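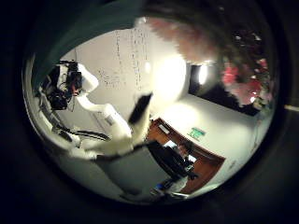 Figure 6.1 Artificial flowers in pink and red, with a whiteboard on the wall beyond.

Chapter 6
Small Things in Plain Rooms

I used to skip straight past the small stuff. Give me a floor plan and I'd happily spend a whole afternoon on where the desk should go and which way the door should swing, and then I'd leave the flowers, the cups and the pencil jar for whoever moved in. My first teacher, Jovita Ibarra, let me get away with it for one term. Then she made me spend 20 minutes in a workroom with white walls and write down the first thing my eye went to each time I looked up. It was a fake fern! Every single time. I had drawn that room twice and the fern wasn't in either drawing.

So this chapter is about the little things, and mostly about the ones that live in working rooms (offices, labs, studios, the back room of a shop). You already have the big tools from Chapters 4 and 5: light, wall color, the height of a work surface. Keep them handy, we'll need all three.

Let's start with flowers. A white wall under a bright ceiling light is a tough background for soft colors. Pale pink tends to fade into it. Deep pink and red hold up much better, and dark green leaves help a lot, so a bunch that mixes pale and deep shades gives you something to see from across the room as well as up close. Put that same bunch near warm reddish-brown wood and you've got a second color picking up the first. I like artificial ones for workrooms, by the way. I know some of you are groaning. Try keeping tulips going through a long weekend with the heat off and then come talk to me.

Next, tabletops. A big cream-colored surface is kind to work on, and it also shows everything: smudges, specks, the shadow of whatever you set down. One dark brown cup pulls the eye harder there than it would on dark wood, and a bit of red in a logo pulls harder still. You can use that. Set the cup near a corner and the middle of the table feels open. Slide it to the middle and the whole table seems to belong to the cup. 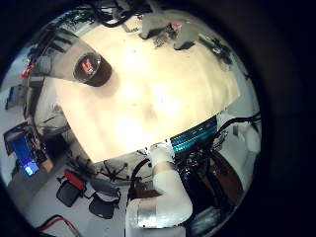
Nuno Bragança disagrees with me on cups and asked me to put it in print: a cup goes where the hand wants it, he says, and a student who moves it for looks will be moving it back all day. Fair enough. We'll test both ideas in Section 6.2, using the desk survey from Trirnthorpe (287 desks, all sketched by hand, bless them).

Before you read on, pick a table you use every day and draw it from above with whatever is sitting on it right now. No tidying first! Leave room in the margin, you'll be adding shadows to the same sketch in Section 6.1.

Words to watch for: accent, backdrop, visual weight, resting place, reach.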